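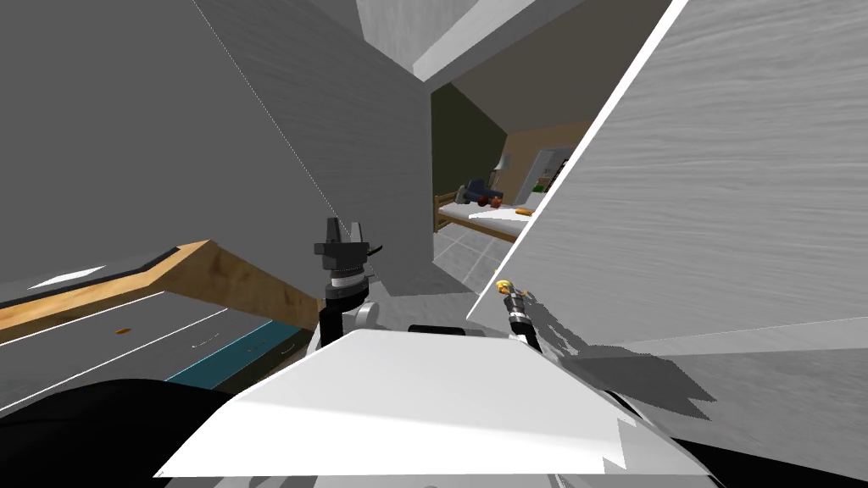 Joaquín Barrientos 看完我上一篇游记以后留言说,去 Grorkstead 却不去 Posow 磨坊,等于到了海边没下水,而且一定要赶早上那一场,下午他们磨的是黑麦,香味没有小麦那么冲。我当时正好在排八月的行程,看到这条留言立刻就去查了开放日,居然真的有,在一个星期五!于是原本打算睡懒觉的那天就这么没了。

先交代一下我这个人跟面粉的关系。我在家做面包好几年了,水平嘛,属于自己吃得很开心、送人要先打个预防针的那种。面粉一直是超市看到什么买什么,顶多看看包装上蛋白质写多少。所以去磨坊这件事,我一开始是抱着"拍拍水车、买袋面粉当纪念品"的心态去的,结果回来以后把柜子里的面粉全部重新排了一遍,还跟家里人讲了一晚上灰分。对不起我的家人。

## 怎么去的

从 Grorkstead 火车站出来坐 121 路公交,终点站前一站下。下车以后没有什么像样的指示牌,只有一根木桩子上面钉了块板,箭头都褪色了,我跟着前面一对推婴儿车的夫妻走,想着他们总不会带小孩去荒郊野岭吧,结果他们是去野餐的……我在人家的野餐毯旁边站了一会儿,假装看风景,然后默默掉头。

正确的路是下车后往回走一小段,看到一座石桥,不要过桥,沿着河这一侧走。河叫 Clusuvby,水很浅,颜色像泡淡了的红茶,据说是上游泥炭地的缘故。走着走着先听到声音,一种很闷的、一下一下的咚咚声,再拐个弯,磨坊就出来了。

磨坊比我想的高,也比我想的瘦。下半截是石头,上半截是刷了焦油的木板,黑乎乎的,窗户特别小。后来讲解的人说窗户小是有讲究的,粉尘和风都要管,窗开大了一阵穿堂风过来,半天的细粉就都在墙上了。

门票可以在门口买,含一小袋当天磨的面粉。我后面排队的大叔自带了一个枕头套,问能不能按枕头套装,门口的姑娘笑得不行,说可以,但要另外付钱。大叔真的付了。

## 水车、木齿轮,还有我的鞋

参观从底层开始。底层很暗,湿气重,地面是石板,滑。请穿防滑的鞋!我穿了一双底都磨平了的帆布鞋,整个底层是扶着墙走完的,墙上也是湿的。

水车本体在墙外面,轴穿墙进来,带动一个比人还高的立齿轮。这个立齿轮的齿是木头的,一颗一颗嵌进去,跟它咬合的那个小齿轮是铸铁的。我问为什么不干脆都用铁的,讲解员(一位嗓门很大的女士,胸牌反着挂,我始终没看到名字)说,两边都是铁,碰在一起容易打出火星,磨坊里满空气的粉,你自己想想。另外木齿断了换一颗就行,用的是苹果木,他们自己囤着,晾干要好些年。她从围裙口袋里掏出一颗换下来的旧齿给大家传着摸,咬合的那一面被磨得像肥皂一样光。我捏着那颗齿不太想还。

说到摸,这里真的是什么都让你摸。磨刀石可以摸,皮带可以摸,谷子随便抓。有个小朋友把整条胳膊伸进了麦子堆里,脸上的表情我到现在都记得,那种凉凉的、沉沉的、每一颗都在往下滑的感觉,谁不喜欢啊。我等他走了也把手伸进去了。

顺着木梯上二层。梯子很陡,说是梯子,其实就是稍微客气一点的木架,背包要反背在胸前。我前面那位枕头套大叔上得飞快,我怀疑他年年来。

二层才是石磨在的地方。石磨外面罩着木桶一样的圆箱子,平时看不见石头,只听得到声音,还有那股味道。

怎么说这个味道呢……我来之前以为面粉没有味道。真的,你闻闻家里那袋,就是一点点纸味。但是刚磨出来的小麦粉是有味道的,有点像坚果,有点像晒热的干草,还有一点点甜,鼻子凑近了会觉得温温的。讲解员让我们把手放到出粉口下面接,落在手心里是暖的,比体温低一点点。她说要是烫手就得骂人了,说明石头贴得太近或者转得太快,油分先坏掉,面粉就"累"了。我很喜欢"累"这个说法。

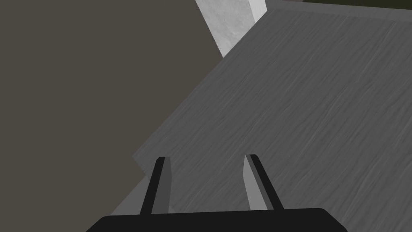
有位读者看完我发在群里的零碎笔记后问我,石磨粉不就是全麦粉吗,超市也有,犯得着跑那么远?当时我站在二楼,手上全是粉,没法打字,后来把这个问题直接拿去问了讲解员,她叹了口气,看样子一天要回答很多遍。

她的回答我尽量复述一下。石磨还是辊磨,说的是怎么磨;全麦还是白粉,说的是留下多少。这是两件事。石磨磨出来的东西,你拿细筛子一筛,照样可以得到挺白的粉;辊磨也可以把麸皮和胚芽再加回去,做成全麦粉。差别在于石磨是一次把整颗麦子碾开,胚芽里的油会被抹到粉里面去,所以香,可是也所以放不久。辊磨是一层一层剥,胚芽先弹出来拿走了,粉很稳定,放半年也没什么变化,当然香味也就那样。

"没有谁好谁坏,"她说,"你要做可颂,我劝你去买辊磨的。"

这句我赶紧记下来了,因为我之前真的用石磨粉做过可颂。结果是一盘很有麦香的砖头。

接着她讲了筛粉。三层有一台老的筛粉机,一个长长的六角形的筒,外面绷着筛布,斜着放,一边转一边敲,最细的粉从最前面落下来,越往后越粗,最末端出来的就是麸皮。我在河边听到的咚咚声就是它在敲。筛布以前用丝的,现在换成了尼龙,她说丝的手感好得多,但是虫子也这么觉得。

然后是灰分!这里我要多说几句,毕竟困扰了我很久。欧洲好多面粉袋子上写的那个数字,说的就是灰分,把面粉烧掉以后剩下的矿物质有多少。麸皮里矿物质多,所以数字越大,留下的外层就越多,颜色越深。我以前一直以为那个数字是筋度,数字越大越有劲……按这个错误理解做了好多年面包,居然也都熟了。

旁边一位戴草帽的阿姨听到我的自白,拍了拍我的肩膀,说她以为是邮政编码。

讲解员还给我们看了怎么用手判断粗细。取一撮放在拇指和食指之间,慢慢往外推,细的粉会贴着皮肤铺开,粗的会滚。她管这叫"磨坊主的拇指",说以前的老师傅一整天都在干这个,干到拇指都扁了。我不知道真假,反正那天以后我见到面粉就搓,超市里也隔着袋子搓,很丢人。

## 石头也要理发

再说修石头。石磨的两片石头,下面那片不动,上面那片转,表面都刻了沟,沟的走向像扇子骨一样从中间往外散。谷子从上片中间的洞落下去,顺着沟往外走,边走边被剪开。注意是剪开,讲解员特别纠正了一个说"压碎"的男生。两片石头的沟交错起来像剪刀,石头之间其实留着缝,边缘那里最窄,她说薄得像一张棕色包装纸。

用久了沟会钝,就要把上片吊起来翻个面,拿一种两头尖的小锤一点一点重新凿。当天院子里正好有一片退役的石头给大家试手,我排了很久的队,拿到锤子,满怀信心敲下去,石头毫无反应,我的手腕倒是麻了一下。教我们的老师傅(话很少,只会用下巴指)把我的手往后挪了挪,让我抓锤柄尾巴,靠锤头自己的重量落。第二下就有一点白印子了!我高兴坏了。他用下巴指了指下一位。 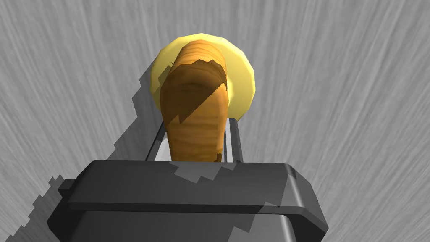
凿石头的时候会有很细的铁屑飞出来嵌进手背,老师傅的手背上一片蓝黑的小点,就是这么来的。据说以前磨坊雇流动的凿石匠,人家来应聘,磨坊主只说一句"亮亮你的铁",看手背就知道干了多少年。我低头看自己的手背,只有蚊子包。

院子里的石头有一股石头粉的味道,跟二层的麦香完全不同,像下雨前的马路。我坐在旁边的矮墙上喝了杯他们自己煮的大麦茶,晒着太阳,差点不想去听下面的环节了。大麦茶是免费的,杯子要自己洗,水槽在后门边上,水冰得要命。

矮墙边有人在聊粮食从哪里来。Posow 收的麦子大部分来自河谷上面那些田,大家种的品种不太一样,收上来先分开存,磨的时候再搭配。讲解员说这是整个磨坊里最费脑子的一步,同一块田,今年雨多一点,麦子的脾气就不同,蛋白质可能还行,但是发芽酶高了,烤出来面包芯会黏。所以每批来了都要先取样烤一个小面包看看。我问那烤失败的面包去哪里了,她说院子里那几只鹅为什么那么胖,你以为呢。

(鹅确实很胖,而且很凶,进门左手边,请绕开。)

去年整个收获季他们磨了 4,000 袋,她报这个数的时候语气很骄傲,然后马上又抱怨仓库不够放、老鼠、麻袋涨价。做这一行的人好像都有这个本事,一口气里又骄傲又抱怨。

## 面包课,终于可以吃了

下午 3 点有一堂面包课,要单独报名,由镇上的 Amegashie 面包房来带。我是临时补进去的,有人放了鸽子,感谢这位不知名的朋友。

教室在磨坊后面加盖的平房里,带课的师傅一上来就说今天不用称,大家一片恐慌。他的意思是先给每人一盆粉,水自己一点一点加,加到"像耳垂"为止。你们能想象吗,一屋子大人一边捏面团一边捏自己的耳垂,我左耳朵上全是面糊,晚上洗澡才发现。

不过这个练习真有用。石磨粉吸水慢,麸皮要先喝饱,刚和好的时候觉得稀得不行,手痒想加粉,师傅在旁边喊忍住忍住,盖上布放着,过一会儿再摸,它自己就收紧了。我以前每次都在这一步手贱加粉,怪不得做出来那么干。这一条我觉得值回票价。

还有盐。师傅说盐晚一点放,等面团歇过了再揉进去,揉的时候会觉得面团突然变紧,像有人在里面拉了根绳。我揉到那一下的时候真的"哇"了出来,隔壁的草帽阿姨(对,她也报了)问我怎么了,我说它拉绳了,她说她的怎么还没拉,师傅过来一看,她忘了放盐。
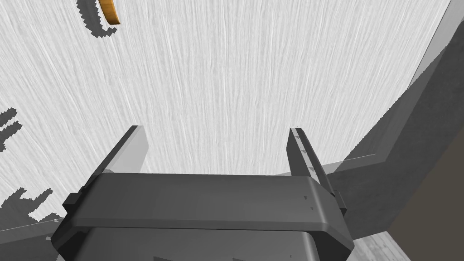 整形是我最弱的一环,手粉一向撒得像下雪。师傅走过来看了一眼,说你这是在给面团穿棉袄,底下全是干粉,收口怎么可能粘得住?他教的办法是手粉只撒一点点,再用手掌侧面扫开,薄到几乎摸不出来才对。问题是,桌面要是这种浅得发白的木纹,眼睛根本帮不上忙,粉落上去就跟纹路混在一起了,你总觉得没撒够,又撒,又撒。后来我学乖了,用指腹去摸,滑的地方就是有粉,涩的地方就是没有。回家以后我在自己那张深色台面上试了一下,一把粉下去清清楚楚,这才明白自己以前的用量有多夸张。所以要是你家厨房也是浅色木纹的桌子,建议跟着手感走,或者铺一块深色的布。

整形的动作倒是不难,把四边往中间折,翻过来,两只手拢着往自己怀里拖,靠桌面的摩擦把表皮绷紧。难的是知道什么时候停。我拖得太起劲,表皮裂了,师傅说没事,就当是提前割包了。这个人真会安慰人。

烤炉是柴烧的,早就烧热了,炭扒到一边,拿湿布拖一遍炉底,扔一把面粉进去看颜色,慢慢变棕就可以,瞬间变黑就得等。那把粉扔进去的时候整个炉口都是香的,好几个人一起伸脖子,被师傅赶回来了。

等烤的时候大家在院子里聊天。师傅自己也买磨坊的粉,但只掺一部分,他店里的长棍全用石磨粉的话客人会嫌扎实。他给的比例我没记全,只记得他说乡村面包可以大胆放,甜面包少放一点,蛋糕就别折腾了。草帽阿姨不服气,说她拿黑麦做过巧克力蛋糕,好吃得很。两个人就巧克力蛋糕争了好一阵,我在旁边吃他们切剩的样品,哪边都点头。

面包出炉的时候会唱歌,这个我以前在书上读到过,一直以为是文艺腔。结果真的会!外壳遇冷收缩,噼噼啪啪的,很轻,要把耳朵凑过去听。一排面包放在架子上,一群人弯着腰听,都不说话,连那个小朋友都安静了。

我那个裂了皮的,出炉以后裂口张得老大,像在笑,或者像在喊救命,看角度。切开来芯子有点湿,颜色灰灰的,吃起来有一点酸,后味是甜的。师傅说最好放到第二天再吃,我在公交车上就吃掉了半个,一路掉渣,司机从后视镜里看了我好几眼。

## 买了什么,以及一些杂七杂八

小卖部在出口,很小,进去以后就要侧着身走。我买了:

- 一袋中等粗细的小麦粉,做日常面包用
- 一袋黑麦,还没开,在等天气凉一点
- 粗麦粉一小包,早上煮粥,加盐加黄油,好吃到我有点后悔只买了一小包
- 一块印着水车的擦碗布,我知道,我知道,可是它真的很好看

面粉装在纸袋里,袋口是缝的,不是粘的,拆的时候找对那根线头一拉就全开了。找不对就会像我一样,拿剪刀。

保存的话,讲解员建议放冰箱,尤其是夏天,用之前提前拿出来回温。她说开了袋最好 2 个月内吃完。闻到有点像旧蜡笔的味道就是油坏了,不要心疼,扔掉。我回家把柜子里那袋不知道什么时候买的全麦粉拿出来闻了闻,蜡笔,很明确的蜡笔,还是一整盒的那种。

给想去的人一点实际的建议:

**衣服。** 别穿黑的。我穿了黑裤子,回程的时候坐我旁边的人以为我是刷墙的。

**时间。** 早上那场确实更香,Joaquín 说得对。但是如果想上面包课就得待到傍晚,中间有一段空档,可以沿河往上游走,有一片很好的草地,自己带点吃的。磨坊里只有大麦茶和一种特别硬的饼干。

**小孩。** 可以带,梯子那里要抱着或者分开上,底层很滑(又说了一遍,因为我真的差点摔)。三层声音大,小一点的孩子可能会被吓到。

**对粉尘过敏的朋友。** 二层三层空气里都是细粉,门口有口罩可以拿。我没拿,打了一下午喷嚏。

**现金。** 小卖部那天刷卡机坏了,门口的可以刷,里面的不行,有人为了买面粉专门跑回门口去跟姑娘换钱。姑娘很淡定,应该是习惯了。

回程那班车我等了挺久,站牌旁边就是河,水车的声音已经听不到了,筛粉机好像还在敲,也可能是我脑子里的回音。枕头套大叔也在等车,枕头套鼓鼓的抱在怀里,口子拿一根鞋带扎着。我问他回去准备做什么,他说煎饼,然后给我讲了一整套煎饼的配方,讲到一半车来了,他上去以后坐在最前面,我坐在最后面,所以这个配方我只有前半段:一份荞麦,两份小麦,酪乳,静置。后面要是有人知道怎么接,请在评论里告诉我。

对了,有人问磨坊冬天开不开。门口贴的告示说河面结冰的时候停磨,小卖部照常营业,面粉卖完为止。黑麦那袋我打算下周开,做好了再来更新。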